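Household oddments

Household oddments (also odds and ends, bits and bobs, or sundries) are small articles kept in a home which belong to no single room and have no settled place of storage. The term covers working items, such as batteries, adhesive tape and keys, as well as parts separated from a larger object, such as caps, lids and fixings. Oddments are usually distinguished from clutter, a wider term that also takes in clothing, papers and furniture, and from rubbish, which is meant for disposal.

Definition and scope

There is no agreed limit of size. Most household guides treat an oddment as anything that can be held in one hand and stored in a drawer. The Planonano housekeeping manual sets a more exact limit and excludes any article weighing more than 1000 grams. Under this rule a full tool roll is excluded, while the individual tools in it may be counted.

Food is normally left out. Medicines and food supplements are treated as a borderline case, as they are often found among oddments but need separate storage.

Accumulation

Oddments gather on flat surfaces near doors, sockets and seats. The kitchen or dining table is the most common site, followed by the hall shelf and the window sill. The build-up is gradual. An article is put down after use, a second is placed beside it, and the surface comes to be treated as a store.

A household survey carried out in the town of Jitaru recorded around 315 oddments in an average flat, excluding stationery kept in desks. Chargers and loose caps were the groups most often found outside any container. The survey was made in March and did not allow for seasonal goods such as decorations and garden ties.

Sorting

Sorting is normally carried out on a cleared table, with all articles laid out before any is put away. A cloth protects the surface and stops small parts from rolling. Plain cloths give the best contrast, but a patterned one is adequate where the articles are spaced apart.

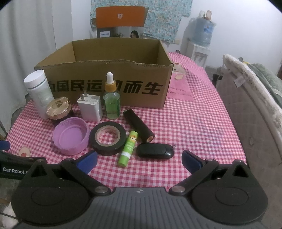
Classification by use is the method most widely described in household manuals. Articles are divided into power and charging, fixing and mending, personal care, and access, the last of these covering keys and fobs. On a gingham tablecloth holding a mixed set, the white wall charger and the black cylindrical battery fall into the first group, the roll of electrical tape and the lime-green glue stick into the second, and the car key fob into the last. A supplement bottle is taken out and kept with medicines. Loose closures, such as an upturned lilac screw cap, are set aside until the remaining groups are complete and are then tried against any open container of matching diameter.

Classification by frequency of use is an alternative. Articles used daily are kept near the door, those used monthly in a drawer, and the remainder in a lidded box. The method is quicker but tends to divide related items – a charger and its cable, for example, may end up in different rooms.

Storage

Shallow trays are preferred to deep boxes, in which the lower layers are seldom reached. The Pavix tray, a common pattern, has four compartments of equal width and fits a standard kitchen drawer. The Grirkilance system uses stacking tins with a label on the short side.

Reused packaging is also common. Cardboard boxes with the flaps folded inwards make serviceable dividers, although the base should be taped if metal parts are to be stored. Paper bags are suitable only for light, dry goods.

Safety

Loose batteries should be stored with the terminals covered and away from keys, coins and other metal articles. Glass bottles with dropper tops are kept upright, as the seal may leak when the bottle is laid flat. Medicines, supplements and button cells are stored out of the reach of children. Liquids without a readable label should not be decanted or used.

Disposal

Batteries and chargers are handed in at collection points for electrical waste. Dried-out glue sticks may be placed in general waste unless local rules state otherwise. Caps and lids for which no container has been found are commonly kept for a set period – four weeks in the Planonano manual – and then recycled according to material.

See also

Drawer divider
Household waste
Storage box
Tidying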